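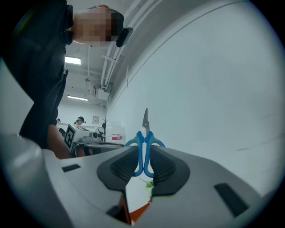

When a robot will fold your towels, and why it is not this year

September 10, 2019
By Kalliopi Atanasov

Senad Lazarević has a habit of answering a question with an object. I asked him whether a machine can do the work of a home yet, and he put a pair of scissors on the desk between us.

"Pick them up," he said. I picked them up. "Now give them to me so that I can cut." I turned them in my hand and gave him the handles. "You did this turn without looking. This turn cost us the whole month of August."

Lazarević leads the small handling group at Dafis, in Drilldale. He was trained as a mechanical engineer and worked 19 years on packing lines before he changed to what he calls "the soft jobs": putting away, sorting, wiping, folding. His group does not build a robot for sale. They collect examples of how people do a chore with a simple two-finger gripper in the hand, and they use these examples to teach an arm the same chore.

I wanted to know why the person must use the gripper and not the own fingers, which are much better.

"Because they are much better," he said. "If I record your fingers, I have a beautiful record of something my machine can't do. With the gripper you are as clumsy as the machine. You find a way with two fingers, and this way I can copy."

The scissors are one of 328 objects on his list. The list is mostly boring, and he is proud of it: spoons, tape, sponges, a comb, lids without their boxes. Scissors belong to the group he calls difficult but polite. When they are closed and held by the handles they behave like one stiff thing. When they open a little, the center of weight moves, the loops slide against each other and the grip must be corrected. A person does it with the small muscles of the palm. A gripper with two pads has no palm.

Soft pads help. The group tried several kinds, and Lazarević talked about them for so long that I had to ask him to go back to the subject. A pad with some texture holds smooth plastic better than a flat one, he said, but it collects crumbs and hair, and then it holds worse than the flat one. "So the first chore for the robot is that somebody must clean the robot."

I asked what already works. He divided his answer between the shop and the home, and he was more hopeful about the shop. In a small hardware store the same articles return every day to the same hooks. The light does not change, and the floor is flat. In a trial with the chain Hovesura, their arm put returned hand tools back into open bins. It needed help 7 times in one afternoon, most of the times with blister packs that hung together.

"The manager was satisfied," he told me. "The sales clerk was less satisfied, because she was the help."

The clerk is Phyllis Tindall, and I called her later. She remembers the trial with some patience. "It was slow, but it didn't get tired, and I did get tired," she said. "If it could do the bottom bins only, I would take it tomorrow. My knees would take it today."

The home is another story. Lazarević's colleague Todor Matić joined us for this part, and the two men did not fully agree. Matić thinks that a machine which clears a kitchen counter is close, if the owner accepts that it works at night and needs 2 hours. Lazarević thinks that people will not accept it.

"They will forgive a slow machine," he said. "They will not forgive one which puts the scissors in the bread drawer with the points up."

"My son does this," said Matić.

"Yes, but you did not pay for your son."

What is missing, in their opinion, is not strength and not vision. It is the feeling of when something begins to slip. Matić is now testing a sensor from Gunard, which sits behind the pad, and he hopes to have first results before winter. He did not want to promise more - the last sensor broke on a wet sponge.

Before I left, I asked Lazarević which chore he would give away first in his own house. He said ironing, and then he took it back. He likes ironing. He would give away the matching of socks.

Subscribe to our newsletter and get new interviews by e-mail. You can unsubscribe at any time.

Search this site
Enter keywords
Go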